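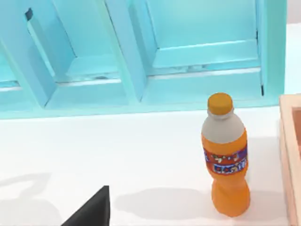

Wie viel Zucker trinkt ein Jahrgang, ohne es zu merken?

Mehr, als er schätzt, und zwar vor allem nachmittags zwischen der sechsten und der achten Stunde.

Projektbericht, Wahlpflichtkurs Ernährung und Statistik
Abgabe: März
Gruppe 4, Text: Ivana Yáñez

1. Wie es zum Thema kam

Unsere Gruppe wollte ursprünglich untersuchen, ob Musik beim Lernen hilft. Das wollten drei andere Gruppen auch. Wir haben beim Losen verloren und bekamen das Thema »Getränke im Schulalltag«, das uns zunächst so spannend vorkam wie eine Hausordnung. Nach zwei Wochen haben wir uns allerdings ernsthaft darüber gestritten, ob Kakao ein Getränk oder eine Mahlzeit ist. Man wächst da hinein.

2. Fragestellung

Wir wollten wissen, wie gut Schülerinnen und Schüler den Zuckergehalt dessen einschätzen, was sie im Lauf eines Schultages trinken. Die Nebenfrage lautete, ob Vorwissen die Schätzung verbessert. Als Vorwissen galt der Biologieunterricht der achten Klasse, in dem Zucker ausführlich vorkommt und offenbar auch dort bleibt.

3. Vorgehen

Befragt wurden 48 Personen aus der neunten und zehnten Klasse. Jede führte fünf Schultage lang ein Trinkprotokoll: Uhrzeit, Getränk, Menge in Millilitern. Dazu kam jeweils eine Schätzung, wie viele Gramm Zucker enthalten sind. Den wirklichen Wert haben wir anschließend anhand der Nährwertangaben ausgerechnet, die sich auf 100 Milliliter beziehen. Wer selbst gemischte Schorle trank, musste das Mischverhältnis angeben. Die Angaben reichten von »halb und halb« bis »kommt auf die Laune an«, Letzteres haben wir nicht gewertet.

Für die Auswertung benutzten wir das Tabellenprogramm Gindero, das die Schule angeschafft hat und das Kommas grundsätzlich für Tausenderpunkte hält. Die erste Berechnung ergab deshalb einen Tageskonsum, den kein Mensch überlebt. Wir haben alles von Hand nachgeprüft.

4. Ergebnisse

Bei Limonade lagen die Schätzungen recht ordentlich, denn vor Limonade sind alle seit dem Kindergarten gewarnt worden. Deutlich zu niedrig geschätzt wurden Eistee und Fruchtsaft. Saft genießt einen hervorragenden Ruf, den er seinem Obst verdankt und in der Tabelle nicht ganz halten kann. In mehreren Protokollen stand bei Apfelsaft eine Null, einmal mit Ausrufezeichen.

Die höchste Tagesmenge an gesüßten Getränken in einem einzelnen Protokoll betrug 800 Milliliter. Die betreffende Person hatte sich im Vorgespräch als »eigentlich nur Wassertrinker« bezeichnet.

Das Vorwissen machte kaum einen Unterschied. Wer die Biologienote angab – das war freiwillig – und eine gute hatte, schätzte genauso daneben wie die anderen, nur mit mehr Nachkommastellen.

Auffällig war die Uhrzeit. Vormittags wurde überwiegend Wasser oder ungesüßter Tee notiert, nach der Mittagspause kippte das Bild. Als Grund nannten viele Müdigkeit, einige auch Mathematik.

5. Fehlerquellen

Ein Trinkprotokoll verändert das Trinken. Mehrere Befragte gaben zu, in der Protokollwoche öfter Wasser genommen zu haben, damit es besser aussieht. Außerdem wurden Mengen gern gerundet: Ein Becher hatte fast immer 300 Milliliter, auch wenn er sichtlich kleiner war. Und das Wochenende fehlt ganz, was die Gruppe aus Eigeninteresse so beschlossen hat.

6. Was wir anders machen würden

Die Becher vorher ausmessen. Kakao vorher klären. Und die Protokollbögen nicht erst am letzten Tag einsammeln, denn zwei davon waren da bereits durch Tee unleserlich geworden.

Die Bögen und die Tabelle liegen im Ordner der Gruppe im Kursraum, zweites Fach von oben.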